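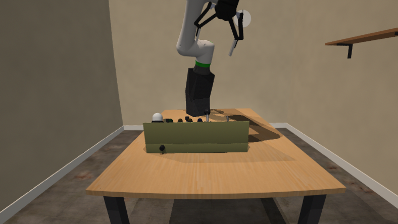

Work on the Bellberg local history room moved ahead in May, and the main job was getting the parish letters out of the old store. Callum Shearer and Themba Chauke moved 82 boxes in nine days. Sorting is slow on the small desks we have now. We plan to replace them with a long wooden table, long enough that a box can sit across the middle and still leave space for papers on either side. We have asked two local joiners for prices and have one back so far.

Letters

The first pass through the letters is done for 41 boxes. In those we have listed 985 items, mostly between 1890 and 1930. Themba is writing the summaries and Callum checks names against the burial register. The spelling of family names changes a lot from one clerk to the next, so each entry now has a second line for other spellings. This was not in the original plan and adds a few minutes per letter.

Damp

One wall of the store still has a damp patch near the floor. The shelves there are empty and will stay that way until the gutter outside is fixed. Two boxes had mold on the lids. They are being kept apart in the back office.

Spending

We have bought 100 acid-free folders and a second dehumidifier. The money set aside for furniture has not been touched. We would like to move the unused travel money to cover more folders, and need your agreement in writing before we order.

Next

Finish the first pass, get the second table price, and open the room two afternoons a week for readers. The opening hours depend on the heating work, which has no start date yet.

June 3, 2025

Home | Projects | Reports | Contact

This site uses cookies. Accept | Settings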